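Who Reads the Lobby Screen? Notices, Bulletins and the Slow Death of the Corkboard
Project report, Communication Methods II
Aiguo Qin

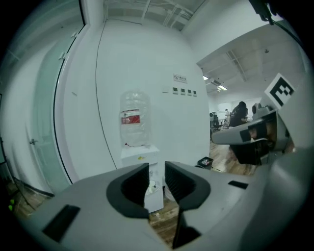

I began this project with a grudge. In December I missed the deadline for a parking permit that had, according to the housing office, been "widely announced." Widely, in this case, meant a slide on the lobby screen of Rakance Hall, where I live, shown between a menu and a photo of a sunset. I walk past that screen every day. I have no memory of the slide. My advisor suggested that this was a research question, and also that I should set an alarm next time.

We use cookies to remember your preferences and measure visits to this site. Accept all | Manage settings

Background

Rakance Hall has three ways of telling its residents things. The oldest is a corkboard by the mailboxes. The second is a weekly email bulletin, which goes out every Monday at 6 a.m., an hour when no resident I spoke to has ever knowingly been awake. The newest is the lobby screen, bought secondhand from Wieczorek Hall across the road when that building got a bigger one.

The reading I did for this report was mixed. There is a great deal written about how to design a poster and much less about whether anyone stops walking when they see one. Most of the guides assume a reader who is standing still, with clean glasses and time to spare. I have lived in a dorm for two years and have yet to meet this person.

Method

I wanted to know which of the three channels people could remember anything from. I wrote a short notice offering a free laundry token to anyone who emailed me a code word. The wording was the same in all three places, but the code word was different: "Kollach" on the corkboard, "Ketex" in the bulletin, and "Wieczorek" on the screen. The first two are made up, and the third I used because I had run out of ideas. This turned out to be a mistake and I will come back to it.

The notices ran for 13 days. I also interviewed 30 residents in the laundry room, where people can't easily leave. Each interview took under five minutes and covered the same four questions: where do you look for news about the building, what is the last notice you remember, where did you see it, and did you do anything about it.

For the bulletin I was given the total word count of last semester's issues, which came to 3758. I retyped none of it, but I did read it all, and I would like that noted when this report is graded.

Results

The corkboard won. I did not want it to win. I had already written half an introduction about digital habits, and it had a nice quote in it.

Replies with the corkboard's code word came in from the first evening. The bulletin's came in slowly, mostly from people who said they had been searching their inbox for something else. The screen's came last and were the hardest to count, for the reason I promised to return to: two people wrote to me with the word "Wieczorek" because they had questions about Wieczorek Hall. One wanted to know if the gym there was open. I told him it was and did not send him a token.

The interviews were less tidy. Most people named the screen as the place they look for news, and then could not name one thing they had seen on it. Several described the sunset. One resident recalled a notice about bike storage in great detail, including the color of the paper, and had followed its instructions to the letter. It had been on the corkboard since before either of us moved in, and the bike storage is now a closet.

The bulletin had a small and loyal readership. These were people who read to the end of things. The longest single issue ran to 781 words, most of them on the subject of recycling, and one interviewee quoted part of it to me while folding towels.

Discussion

I think the corkboard does well because it doesn't move. A slide on the lobby screen is up for a few seconds and then gives way to the menu – you have to be passing at the right moment, and looking up. The corkboard waits. It also stands next to the mailboxes, so people are already facing it with a key in one hand and nothing to read.

There is the question of clutter. I expected the board's layers of old flyers to bury my notice, and I pinned it near the edge to be fair. Two interviewees told me they like the clutter and check it for changes, the way you might look into a fridge.

Limitations

A free laundry token is not the same as a parking deadline. People may ignore one and notice the other, although in my own case I can confirm that I ignored the deadline. The laundry room sample leaves out anyone who takes their washing home, and I suspect those people get their news from their parents.

I also talked about the project too much at dinner. At least one reply came from my roommate, who had not seen the notice anywhere and guessed.

Recommendations

Anything with a deadline should go on the corkboard as well as the screen. Slides should stay up long enough to be read twice. The bulletin should go out in the evening, with deadlines at the top and recycling further down. The bike storage notice should be taken off the board, and I have asked the housing office for permission to do it. They replied that the procedure for removing notices was announced on the lobby screen.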